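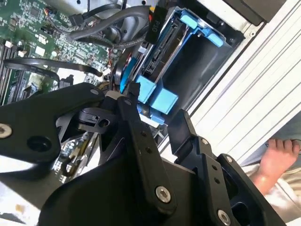 Re: [floor-tech] Drive swaps at Stala, does it change the job?
17 February 2020

An earlier message said:
> Courtois has had an arm on caddy swaps since January.
> For those of you who work next to one: what do your
> people do all day now? Mine are asking and I have
> no good answer.

Happy to answer, I love this topic! We refurbish servers for Flasteck, 50 to 75 drives a shift, and the arm now does most of the pulling. The 4 of us on the bench used to end the day with sore thumbs from those blue latches. Now we route cables, read logs and teach it new chassis (the Urex ones took 7 tries, tight bays).

It still wants a person close by. A loose cable over the bay and it stops, so we clear the loom first — same habit as before, just done earlier. Two of us asked for the scripting course and got it, on paid hours. My advice is to let your bench people set the grip points. They know where a caddy sticks.

Does anyone have a good routine for handover between shifts? Ours is a sticky note.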